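Home Office Tips: Keeping Your Newsletter Work In Order At The Kitchen Table

Posted in Tips | Comments Off on Keeping Your Newsletter Work In Order At The Kitchen Table

Many people who read this page have a small business at home, and they write to their customers from the same table where the family eats. I do it also, already for six years. My shop sells tea towels and aprons, and my list has a little more than 2000 addresses. These are the small habits which help me to send the letter every month and still have dinner on time.

Choose one hour and keep it. Mine is 6 in the morning, before the kettle is needed by other people. I write the text in one sitting and correct it the next day. When I tried to write between cooking and washing, I sent the spring offer with the price of the year before, and I had to honor it for eleven customers.

Keep a paper notebook near the stove. Good subject lines come when the hands are busy. I write them down with a pencil, because a pen stops working when the page has a drop of oil on it. At the end of the month I take the shortest one.

Clean your list like you clean the refrigerator. Twice a year, in June and December, I look who did not open any letter for 12 months. I write to them one time and ask if they want to stay. Last December my list went from 2192 names down to about 1900, and the number of orders stayed the same.
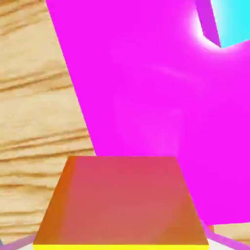 Test the letter on the phone before you send it. Most of my customers read it standing up, in a line or at the bus stop. If the first sentence does not fit on the small screen, I cut it. My friend Cadi Landeg, who sells jam under the name Morelli, sends every test to her own mother, and if the mother calls to ask what it means, Cadi writes it again.

Do not buy addresses. A man offered me 1000 of them for a price of a good frying pan. Take the frying pan.

Put a small card in every parcel. On my card is written where to sign up and what the person will receive, one letter in a month and a recipe. From 100 parcels I get usually nine or ten new names. It is slow, but these people open the letters.

Make the unsubscribe link easy to find. If people must search for it, they will press the spam button, and then also your other letters have a problem to arrive.

Save every letter in a folder with the month in its name. When the next December comes, you can read what you wrote, and the half of the work is done.

Filed under: Home Office, Kitchen Table Business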